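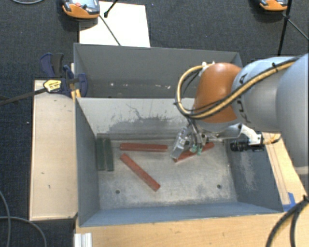 House rules for the bin cell, new year edition

January 5, 2022

I rewrote our cell rules over the break. The old sheet dated from September and had grown to three pages, with corrections in two colors of pen. Valter Esteves asked for a copy for the Lulska cell, so I'm putting the new version here and he can argue with it in the comments.

The setup hasn't changed. One KUKA arm, two grey metal bins, a wooden table, a gripper and a camera on a bracket beside it. We pick bars out of a bin. The red and green ones are the usual parts for testing.

Before power

Walk the cables first. Start at the base and follow the bundle with your hand all the way to the gripper. The loop near the wrist needs enough slack for the joint to turn fully both ways. If you can't move the bundle a little between two ties, cut one and redo it. Most of the stops in our log for Fenurholm came from a cable that was too short by a finger's width.

Check that the bins are where the program thinks they are. Clamps get bumped. Push each bin by hand, and if it shifts, tighten the clamp and run the bin corner check again. Don't nudge it back by eye.

Teach pendants live on the board behind the bins or in your hand. They don't go on the bin rim or on the wooden panel.

Teaching and first runs

Manual reduced speed only, and the person holding the enabling switch is the person who decides. Anyone else can say stop, and then it stops. We had a long discussion about this at Moncrieff and I haven't changed my mind since.

One person in reach of the arm at a time. If two of you need to look at the gripper, stop the arm, take it out of manual, hang the lock, and then both go in.

A new pick program gets 16 cycles at reduced speed before anyone raises it. The count restarts after any edit, including a "small" one. I know that's slow. It takes less time than straightening a finger.

The camera

Recalibrate after any contact between the bracket and a bin wall, however light. The camera hangs low and ends up over the bin wall on the outer picks, so keep the wall clearance in the program and leave it there. Don't trim it to reach a part in the corner. Move the part, or log the pick as missed.

Scratched metal throws bright patches. Do the light check with the bin empty and again with parts in it, and save both results under the same run number.

The log

Every stop gets a line with time, program, what the arm was doing and who reset it. "Random fault" isn't an entry. On the last Torkden job we had 277 lines, and 44 of them said only "reset." I couldn't use any of those 44.

End of day

Arm to the park position, clear of both bins. Air off, then power. Loose parts back in the tray and tape marks left alone, even the ones that look old. Ask before you peel anything.

The sheet is now a page and a half and hangs by the door. I still need to write the part on gripper finger changes, which Valter does in a different order from me.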